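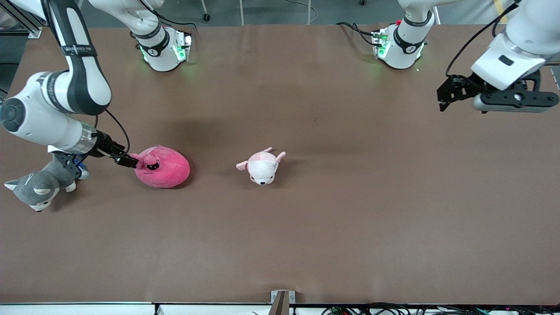 How to Sort, Wash and Put Away a Big Pile of Stuffed Animals

Guides > Kids' Rooms > Toys

Bedding Laundry Toys Closets Paper Clutter

By Abdelilah Lahlou
9/11/21
8 min read

I've been doing a stuffed animal day every fall since 2019, when my sister moved to Robles and left me two garbage bags of plush "just until we're settled." (They are very settled. I still have the bags.) Add my own two kids' collections and we were up to 114 animals at the last sort. I know the number because my daughter made name tags for every single one and read them to me in the car.

So this is how I do it now. It takes one long day and then a couple of evenings of waiting for things to dry. If you only have a dozen animals you can do the whole thing between breakfast and lunch, you lucky person.

What you'll need

A big table. More on that in a second.
Mesh laundry bags with a zipper. I use the large Undis ones, and you want more of them than you think.
Mild liquid detergent, no softener
A couple of old pillowcases
A soft toothbrush and a wide-tooth comb or pet brush
Two bowls and a stack of white washcloths
Needle, thread, small scissors
Masking tape and a marker
Bins with lids, or whatever you're storing them in

Step 1: Clear a table and work from there

I used to do this on the floor and I was always sore by noon, plus the cat would lie down on the clean pile. A wide, plain table is so much better! Mine is nothing fancy. A matte brown top like the one in the photo is great for this, with pale fur like the little white and pale pink dog showing up nicely against it. On a white table I'd miss half the fuzz.

Wipe it down first and let it dry. Then bring the animals out in batches. Don't dump the entire collection on there. Spread them out with some bare table between each one, so you're looking at an individual toy instead of a heap. When they're in a heap you pick the same three off the top over and over and never get to the bottom.

Step 2: Check each one before you decide anything

Pick it up and go over it with your fingers. I do it in the same order every time – seams, face, feet, tag – so I can talk to somebody while I do it and still not skip a part.

Seams. Run your thumb along the belly and under the arms. If you can see stuffing, or feel a gap, that toy goes on the mending end of the table.

Face. Wiggle the eyes and nose if they're plastic. Anything loose comes out of circulation right away, and if there's a baby in the house it doesn't go back until it's fixed properly. Embroidered faces are easy, you're only looking for pulled threads.

Inside. Squeeze it. You're feeling for a battery box, a squeaker, a music thing, or little beans. All of those change how you wash it.

Tag. If it still has one, read it. If it says surface wash only, I believe it. I ignored a tag once on a big floppy rabbit and it came out shaped like a sock full of oatmeal.

Step 3: Make your piles

I put strips of masking tape on the table and write on them. My piles are:

Machine
Hand wash
Surface only
Mend first
Moving on

"Moving on" is the donate pile, and I let the kids name it so it sounded less final. Don't force this one. If there's an argument about a toy, it stays another year, and you'd be surprised how often they hand it over themselves the next October.

Put pairs and sets together before they go anywhere. We have a mother kangaroo whose baby was in a different bin for two whole years and I heard about it a lot.

Step 4: Sort the machine pile by color and fur

People sort their T-shirts and then throw every stuffed animal in together, and I get it, but bright fabrics can bleed. A strong magenta-pink toy is exactly the kind I'd keep away from anything white or pale pink until I've tested it.

The test is easy. Dampen a white washcloth with cool water and a drop of detergent, press it on the underside of the toy, count to thirty, look at the cloth. No color, go ahead. Any pink at all and it gets washed alone by hand in cold water.

Toys with two colors, like a gray husky with a white muzzle and white paws, get the test on the darker part. If that passes, you're good to put it in with other grays and whites.

Then there's fur length. Short smooth plush can take a normal gentle cycle. Long shaggy fur mats, so it gets a bag to itself and a lot of brushing afterward.

Step 5: Wash

For the machine:

1. Take off clothes, ribbons, collars and anything tied on. Put the tiny things together in one small mesh bag.
2. Brush off crumbs and loose dirt.
3. Dab any bad spots with detergent and leave it for ten minutes.
4. Zip each animal in a mesh bag, or knot it inside a pillowcase. Two small ones can share.
5. Cold water, gentle cycle, about half the detergent you'd use for clothes.
6. Throw in a couple of towels so the drum stays balanced. Light towels! I once used a new navy one and we now own a blue lamb.
7. Run an extra rinse. Soap left in the stuffing makes fur feel sticky and it picks up dirt faster.

I've been using Flimier detergent because it doesn't have much smell. Any gentle one is fine.

For hand washing, fill a sink or a dishpan with cool water and a small squirt of soap. Push the toy under and squeeze it slowly, then drain and do it again with clean water until you don't see suds. Press the water out against the side of the sink. Please don't wring it. Wringing twists the stuffing into ropes, and you'll spend the evening trying to massage a leg back into being a leg.

For surface only, one bowl is soapy water and one is plain. Dip the washcloth in the suds, wring the cloth nearly dry (the cloth you can wring all you want) and wipe in the direction of the fur. Go over it again with the plain water cloth. The toothbrush is for paws and around the mouth. If there's a battery box that comes out, take it out first and put it in a labeled sandwich bag.

Step 6: Dry all the way through

This is where I got impatient my first year. A toy can feel dry on the outside and be damp in the middle, and a damp one in a closed bin is going to smell terrible by spring.

Roll each one in a dry towel and press. Then fluff it with your hands, pull the ears and arms back where they belong, and set it on a drying rack with space around it. Turn it over every few hours. Round, chubby toys take the longest, so put those nearest the fan. Little floppy dogs are usually done by the next morning.

I don't hang them by the ears. Some people do and say it's fine, but I have seen what it does to an elephant.

You can use the dryer on air only, no heat, if the tag allows it. Heat can melt the tips of the fur, and once they've gone crunchy you can't bring them back.

When you think it's dry, squeeze it hard in the middle and hold it to your cheek. If it feels cool, give it another night.

Step 7: Brush and mend

Brush when it's dry, a little at a time, starting at the ends. The wide-tooth comb is for shaggy ones and a soft pet brush works for nearly everything else.

For open seams I use a ladder stitch. Push the stuffing back in with the eraser end of a pencil, take small stitches from one side of the gap to the other, and pull the thread snug every inch or so. Match your thread to the fur and it'll pretty much disappear. If a toy has gone flat, now's your chance to add some stuffing before you close it.

Step 8: Put them away so they can be found

We split ours three ways. Favorites live on the bed, and each kid gets as many as will fit on the pillow end. The next group goes in an open basket low enough to reach. Everyone else goes into lidded Fumine bins on the closet shelf, biggest animals on the bottom and faces up. Faces up was my son's rule and I'm not going to argue with it.

Tape a list to the outside of each bin. I just write "bears, the seal, both penguins" and so on. Swap a few from the closet into the basket every couple of months and they get greeted like new toys.

Skip the vacuum bags if you're storing for longer than a season. They save a ton of space but some of ours never puffed back up.

A few questions I get

How often do you wash them?
The bed ones every month or two, and after anyone's been sick. The bin ones just once a year.

What about dust mites?
My neighbor Leobardo Sandoval has a son with allergies, and their doctor suggested sealing the toys in a bag and freezing them overnight before washing. They do it in batches in the garage freezer. Ask your own doctor if this is a real concern at your house.

Old or handmade ones?
Surface only, and go slow. If it's stuffed with something crunchy like straw or sawdust, keep water away from it and just use a dry soft brush.

Can I donate them after all that?
Call first. The shop closest to me takes plush only in the fall and only with the tag still on, and the animal shelter takes the ones without plastic eyes.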